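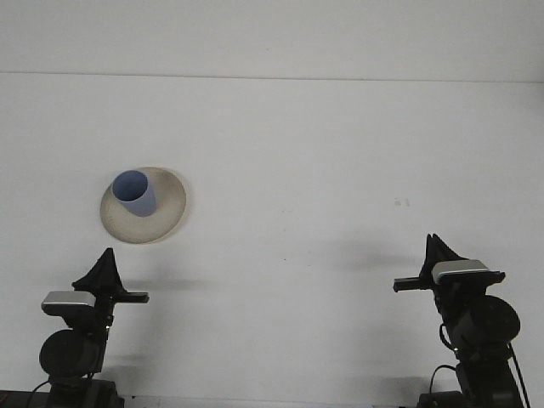 杯在盘上,杯口朝上,两臂都在台面近端。

分类:社团项目 / 双臂组 / 实验记录

2018年12月31日

先记结论:左臂放杯的动作比上一版顺多了!Gekulwood 这个项目从开题到现在,我第一次觉得“把杯子放到盘子上”这件事可以拿出去给别人看。Joltow 比赛是明年 March(三月),他们的规则页是英文的,我老是直接抄月份。时间还够,但不能再一周改一次夹爪了。

早上到了以后先跑 Prukidley 的自检。左臂一次通过,右臂第二关节报零位偏差,断电重来还是报。翻了之前的记录,是同一个老毛病:开机时肘没收到底,编码器就从那个位置开始算。把右臂用手推到机械限位再上电,好了。下次谁先到谁先推,别像我一样看着报错发呆半天。自检脚本里应该加一句提示,我来加。

然后是数据。昨晚导出的示范一共 40 段,全部用新的控制频率录的,10 Hz,比以前慢,但时间戳终于整齐了。以前那批混着两种频率,训练的时候插值插得乱七八糟,曲线看起来像心电图。这次的损失曲线漂亮得我截了图发群里,哈哈。检查点存的是第 2,197 步,这个数很怪,是因为训练中途磁盘满了,进程自己停在那里。本来想清完磁盘接着训,结果拿这个检查点随手一试,效果已经很好,那就先用它,文件名照旧写 step2197,别改成整数,不然以后对不上日志。
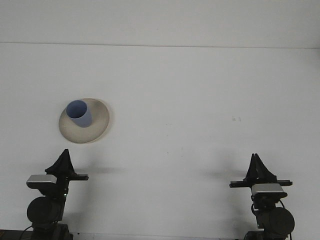 放置误差这件事想多写几句。我们的评分脚本 Zupan 原来只看“杯底是否完全落在盘子里”,是就给满分,不是就零分。这样打分很爽快,可是对调参没什么帮助,落在正中和差一点点掉出去的分数一模一样。像杯子立在盘子左上那一块、右边和下边还空着一大片的情况,旧版 Zupan 照样给满分,可我们自己人一看就知道偏了。新版我加了一个连续项,算杯底中心到盘心的距离,再除以盘子半径,这样换大一点的盘子也能比。杯底中心用杯口椭圆往下推,推的时候要用相机的俯角,俯角目前写死在配置里,动过相机支架就得重标。

试下来新版的分数跟肉眼的感觉对得上,我很满意。还有一个小麻烦:台面右半边有几个灰色小斑点,阈值放低以后会被 Zupan 当成候选物体,跳出来几个特别小的框。先用面积过滤掉了。更干脆的办法是拿湿布擦一擦,我擦过一遍,还在,可能得用酒精。写到这里想起来酒精瓶在隔壁工位,明天去借。

偏左上的问题我有两个猜测。一个是示范数据本身就偏,我们录的时候手都习惯早放一点,怕碰到盘边。另一个是左腕相机的外参差了一点点,越靠远端差得越多。两个都好查:第一个把所有示范的松爪位置画成散点,第二个拿标定板重新过一遍。先查第一个,不用动硬件。

Gwion Hopkin 中午过来看了一会儿,他对散点图那个主意很赞成,还提醒我散点要按录制的人分颜色。对啊!我和他录的手法完全不同,他松爪之前会停一下,我是边下边松。如果颜色分成两团,那问题就清楚了。他还问能不能把停顿那一下也写进示范规范里,我觉得可以,停顿的那几帧对模型判断“现在该松了”应该很有用。
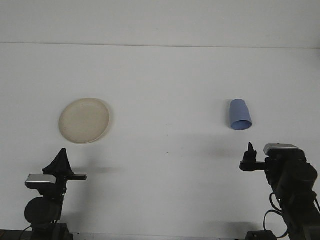

右臂的任务我打算正式拆成两步来练:先扶正,再递送。以前是想一口气学会,从任意姿态抓起、转正、交给左臂,数据量完全撑不起来。现在初始摆位定了三类:杯子直立、杯口朝下、侧躺。前两类差不多可以用同一个抓法,麻烦的是躺着和歪着的。拿盘子空着放左边、蓝杯歪在右臂上方不远处的摆法来说,杯口那一圈朝着台面近端,收窄的杯底朝远端斜过去,右爪如果直着伸过去,正好对着杯口,最容易把杯子往外推。所以腕部得先转 90 度,从杯身侧面夹。这个转动放在接近之前做,别放在接近途中,途中转的话腕部线缆会绷住。

线缆的余量我们用扎带重新理过,转到底的时候还有松弛,但是松弛的那段会垂下来,收臂时容易挂到关节壳。我给右臂的轨迹加了一个中间点,先抬高再回收,跑了一下没挂。左臂不需要这个点,它转得少。

另外记一下杯子的颜色。蓝杯配米色盘在白台面上分割得特别干净,颜色阈值几乎不用调。比赛现场据说会换台布,那就不能只靠颜色了。Joltow 的规则里写“台面颜色以现场为准”,等于什么都没说。我想在训练时把背景随机换掉,Gwion Hopkin 觉得先换灯光更要紧,因为影子的变化比底色的变化更容易骗到模型。两个都做吧,先做灯光,台灯就有现成的。
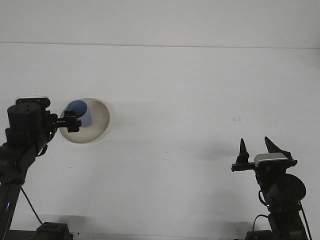 遮挡是下午讨论最久的一个题目。顶上的固定相机看全局很舒服,可是左臂一伸过去,最关键的那块恰好看不见。左爪挡在米色圆盘碗(随便怎么叫吧)前面的时候,左半边基本没了,蓝杯也只露出来一部分,Zupan 对杯口椭圆的拟合马上就飘。解决办法先想到两个:一是这个阶段把顶视的权重调低,多信左腕相机;二是让左臂换一个角度进去,肘抬高一些,少占一点视野。前者改一行配置,后者要重录示范。当然先改那一行!

改完以后拟合稳了不少,飘的时候分数也不再乱跳,因为我让脚本在椭圆残差太大时直接沿用上一帧的结果。这个处理有点偷懒,连续遮挡久了会出问题,我在代码里写了 TODO。

右爪在左臂干活的时候应该干什么,大家意见不一样。我主张张着等,爪指分开,停在自己那半边,下一轮可以直接去抓。也有人主张闭着收回去,安全。我查了一下耗时,张爪那一步本身很短,省不了多少,但是模型从张开状态出发的动作明显更连贯,没有那个犹豫的小抖动。我投张开一票,停的位置再往近端退一点,影子也离中间远些。

待办(按我想做的顺序):
松爪位置散点图,按录制人分颜色。
Prukidley 自检加右臂收肘提示。
台灯换位置,补一批不同灯光的示范。
左腕外参重新标定,标定板在柜子第二层,用完请放回去。
躺倒和歪斜的摆位单独录,腕部先转再接近,录的时候松爪前停一下。
清磁盘!!检查点只留每轮最后一个,step2197 不许删。

还有个没想明白的事:左臂放完杯子往回退的时候,头一小段速度比设定值快,日志里看得很清楚,可 Prukidley 的限速没有触发。怀疑限速只管指令、没管实际反馈。代码在 limiter 那个文件里,我看了一半,明年接着看(也就是明天)。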